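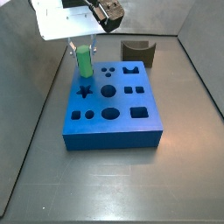

How to clean, sort and fix up a foam shape sorter block

Second-hand foam sorters are everywhere. Yard sales, library toy swaps, the bottom of a bin at daycare. Most are fine, just grubby and missing a piece or two. Takes me under an hour of real work plus drying time. Quick write-up since people keep asking in the comments.

Works for the thick one-piece kind, a slab of dense foam with the shapes cut down into it. NOT for the wooden box with a lid. Different job.

What you need

Dish soap, the plain kind
A big bowl or the kitchen sink
Old toothbrush, soft
Cotton swabs
Two towels you don't care about
Cardboard from a cereal box
Pencil, scissors
A zip bag or small tin for the pieces
Craft foam sheet or a foam offcut if you have pieces to replace

I use the Velano soft brush from the dollar aisle because the head is small. Any small one is ok.

Step 1. Empty it out

Turn the block upside down over a towel and tap the back. Crumbs, glitter, a raisin once. Small openings hold the most junk. Squeeze the block gently from the sides while it's upside down, stuck bits let go.

Don't dig with a knife or a screwdriver. Dense foam tears at the edge of a hole and once it tears the piece never sits right again.

Step 2. Match pieces to holes

Do this before washing so you know if the thing is worth the trouble. Lay all the pieces out. Try each one. Go by outline, color tells you nothing on most sets. A green piece on a blue block is just a green piece.

Tricky ones:

Six sides vs. round. A hexagon piece can look like it wants the big circle. Look at it end-on and count the sides. If it drops in the circle and rattles, wrong hole.

Oval vs. circle. Obvious flat on a table, not obvious when you're three and holding it end up.

Two squares next to each other. Check both. On some blocks one is a touch taller than the other, and a piece that slides in one will jam in its neighbor.

Little groups of round holes. If there are three close together in a triangle, look for either three thin pegs or one piece with three legs. People throw the legs piece out thinking it's from another toy!

Notched shapes, the arch or letter M sort. Only goes in one way round. Line the dip up first, then push.

Star. Rounded points are normal. Don't trim them.

Write down any hole with no piece. That's your list for step 5.

Step 3. Wash

Lukewarm water, a squirt of soap, in it goes. Push it under and let it go a few times. Water goes gray, change it, do it again.

Toothbrush over the top, small circles. Then the walls of each hole, up and down, not round and round (round and round chews up the corners). Swabs for anything the brush won't fit. Front and sides last, they're easy.

Marker stains: bit of baking soda paste, leave it 3 minutes, rub with a finger. Ballpoint mostly stays. I've stopped fighting ballpoint.

No bleach, no dishwasher, no boiling water. I warped one in the dishwasher and it came out like a potato chip.

Step 4. Dry it properly

The step everybody skips. Foam looks dry hours before it is.

Roll it in a towel and press. Second towel, press again. Then stand it on its long edge so air gets into the holes from the front. Flip it end for end halfway. Fan is good. Overnight is better. Do it on a Saturday morning and it's ready for Sunday.

Not in the sun. Blue fades, reds go pink. Not on a radiator ether.

Sniff test before you put it away. If it smells like a basement it needs another night.

Step 5. Make the missing pieces

Lay paper over the hole, rub with the side of a pencil, the outline shows up. Cut it out just inside the line. Trace on cardboard. Try the cardboard in the hole. It should go in with no pushing.

Now trace it on your foam. Thin sheet means gluing layers, so cut several and stack them till the piece stands up out of the hole by a good finger width. Kids need something to grab. Plain school glue is too weak, use a foam-safe one and read the label. Weight on top, leave it alone.

I used Troton sheets for the last few, pack of 50, will never get through them. Stiffer than the thin craft stuff and it cuts cleaner.

Trim a little, test, trim a little, test. You can't put foam back on.

One warning: skip tiny pegs if there's anybody under three in the house. Leave those holes empty. An empty hole bothers nobody but you.

Step 6. Fix a torn edge

Small tear at the rim, dab of the same glue on a toothpick, pinch shut, hold. Keep glue off the inside wall or the piece will stick. Chunk missing, leave it. Really. A filled chunk comes loose and then it's a loose bit near a toddler.

Step 7. Put it away so it stays together

Pieces in the holes if they're all there, thin cloth or an old pillowcase around the lot. If they don't all fit snug, pieces in a zip bag, bag taped to the bottom of the block. Nothing heavy on top, dents take weeks to come out and somtimes don't.

Store it flat. Standing up is fine for drying but over months it leans.

Using it with little ones

Start with the big easy holes, one or two pieces out at a time. Circle first, then the larger rectangle. Put the rest in a bowl out of reach. Add the star when the circle gets boring. Small squares and pegs last.

Hold the piece upright over the block, let them watch, then hand it over. Don't fix it for them too fast. Turning it is the whole game.

If they start chewing the foam, put it away for the day and check for bite marks before it comes out again.

Related: washing bath letters, storing puzzles without boxes, the Lazăr stacking cups post (long).

Posted in Toys and Play, Seltavent Home Notes. 688 saves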